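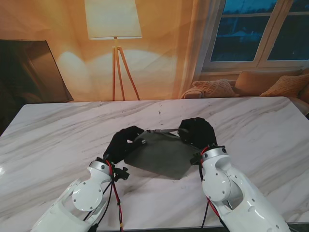

January 2021

I promised to write more often about our student project, and then the semester ate all my time. So this will be a long post, and a little bit messy.

For those who did not read before: I am in the robotics club at my college, and this year our group makes the entry for the household task competition in July. The group is called Mokell, and the robot has the name Mokevden. Please don't ask me what the names mean. They were chosen before I joined, and I hear two different stories.

The task we practice now is folding. We started with cloth, like everybody, but the rules also have a section for thin flexible sheets, and I volunteered for this part. I thought it would be easier than a shirt. A shirt has sleeves, a sheet has only corners! After 200 attempts I can say that a corner is enough trouble for one student.

The biggest problem is the first grip. Both hands must take the sheet at the sides before any folding can begin, and if one hand closes a moment earlier than the other, it pulls everything toward itself. Then the second hand closes on air. In our log we write this as "early left" or "early right," and for most of December the log said "early left" again and again. Nima Mousavi, who takes care of the hand control, found that the left thumb command was sent one step before it should be. It was a very small mistake in the code and it cost us many evenings.

The marble table is also not so kind. It is smooth, so a thin sheet slides on it when the fingers push from the side. We try now to come from above and let the fingers curl over the edge before they pinch. It is slower, but the sheet stays more or less where we put it. The gloves help too, I think, although Euan Cruickshank says I have no proof of this. He is right, I should do the comparison without them. Maybe next week.

The numbers, for people who like them: with the old approach we had 70 good grips out of 200. With the new one we had 185 out of 200. I count a grip as good when both hands hold the sheet and lift it without dropping for 4 seconds. It says nothing about the fold, only about the grip. The fold itself is still ugly — the middle hangs down and makes wrinkles, and when we lay it back the two halves do not meet.

Some things I want to remember for myself:

- Flatten the sheet by hand before every attempt, also when it looks flat enough.
- Check the cables on the outside of the left arm before starting.
- Write the log the same evening. My memory is not as good as I believe.

Next I will work on lifting both sides at the same height. Nima wants to try a dragging motion, where one hand stays and the other slides over. I am not convinced, but we will test his idea first and mine second. If somebody from another club has done this with thin sheets, please write me a comment, I would be very happy to compare how you choose the grip points.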